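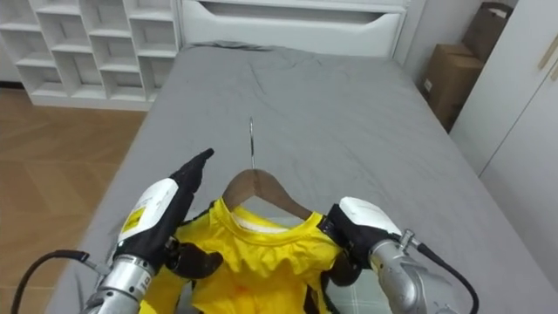
Clillthorpe Allotment Society – minutes, 30/12/2020

Well, we got nine of us on the call in the end, and I'm typing these up with a mince pie on the go, so forgive the crumbs. Last meeting's notes were agreed with one change: the hedge by the Stonerberg Lane gate was cut in July.

Water. The trough on the bottom path is leaking again. Clovano have quoted for a new ball valve and we said yes, as long as they come before the frosts get worse. I said I'd ring them.

Waiting list. Two plots have come free and four people are waiting. We had a long chat about halving one of them (I was all for it!) and ended up agreeing to offer three plots, two of them half size. Letters to go out in the new year. 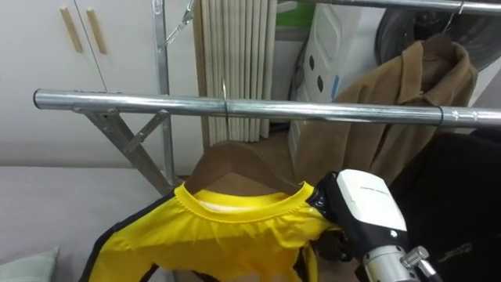

Any other business

Seed order – we're using Pisharody again, and please can everyone get their lists to me before the next call, as last time I was still adding broad beans at midnight. Someone asked about bonfires and the answer is still no, not while the school is next door. Hen keeping was put off until we can all meet properly.

Rents stay as they are. Next call to be fixed by email, and I'll try to work the mute button by then.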